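Fergal Cronin has baked bread in Skirkville for so long that people stop him at the post office to ask about their starters, and he always answers, even with a line behind him.

"I sold 82 loaves my first August," he told me, laughing, "and I think my mother bought most of them!"

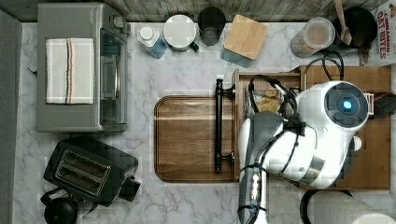

He learned the trade in Grarnton, from a baker named Ultan Ní Bhriain, who let him sweep for a whole winter before he touched any dough. "I was sore about it then. I'm not now."
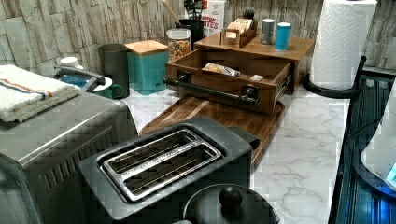

On day-old bread

"Toast it," he said. "People throw out half a loaf and it breaks my heart. Slice it thick, go slow, and butter it right away."

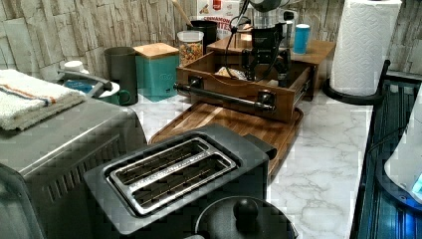
He likes a plain white loaf best for this, made with 500 grams of flour (he weighs everything, and so should you, he says).
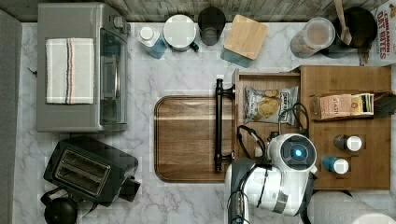 On what comes next

"More rye, I hope. My wife wants a vacation, so maybe that first."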